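Clarnetti Stove Line Simulation Set

Data card, release of 19 December 2025
Maintained by the kitchen automation group at Koubek

Summary

Clarnetti is a set of simulated manipulation episodes recorded at a gas cooktop. It supports the rollout of arm-assisted cooking stations at the Stindton staff canteen, where cooks currently do all burner setup, pan placement and surface clearing by hand. The release contains 200 episodes. Each one has a task sentence, joint states, gripper commands and color views from the arm.

All views are rendered. No canteen employee was recorded at any stage.

Work covered

The tasks come from the canteen's written job sheets for the opening and closing shifts. They include reaching to a named burner, approaching the front edge of the cooktop, and moving small items on the adjoining counter. Cutting, seasoning and tasting are outside the scope of the set and remain with the cooks.

The render model is a domestic cooktop set beside white marble, with wood below. Stindton uses steel counters throughout. Policies trained only on this set should be checked against steel before they are run on site.

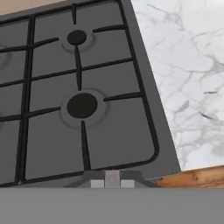
Burner names in the task sentences follow the cook's side of the stove: front, back, left, right. Early drafts used grid numbers. Cooks who reviewed the sentences found the numbers hard to use under time pressure, and they were removed. Sentences that could refer to more than one burner were rewritten or dropped.

Effect on staff

The canteen employs 11 people on the hot line. Under the February plan, the arm takes over surface clearing at closing, a job that adds 30 minutes to the late shift. The time goes to stock checks and prep for the next day. Headcount and pay grades do not change under the plan.

Two duties are new. One cook per shift is assigned as station lead and holds the stop control. The station lead also logs every halt, with a short note on what the arm was doing. Halt logs go to Koubek and are not used in staff reviews.

Cooks raised two concerns during planning: reach-in space at the front of the stove, and the loss of late-shift hours. The first led to a slower approach speed near the front edge. The second is still under discussion.

Format

Episodes are stored in the Estutent container format, one file per episode. Views are saved as still sequences with a shared clock. The object list for each episode gives start poses only. End poses must be computed from the state log.

Known limits

- Burners are rendered unlit. The set has no flame, steam or heat data.
- Grease, spills and worn surfaces are not modeled.
- The gripper blocks part of the arm view in many episodes. A policy that relies on this view alone may lose track of objects near the fingers.
- Small objects on the counter are plain blocks. They stand in for containers in the job sheets and do not match them in size or weight.

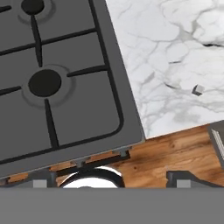 Use and access

The set may be used for training and testing by Koubek and the Stindton site team. Results from simulation must not be quoted as on-site performance. Requests for other uses go to the maintainers, with a description of the workplace and the jobs affected.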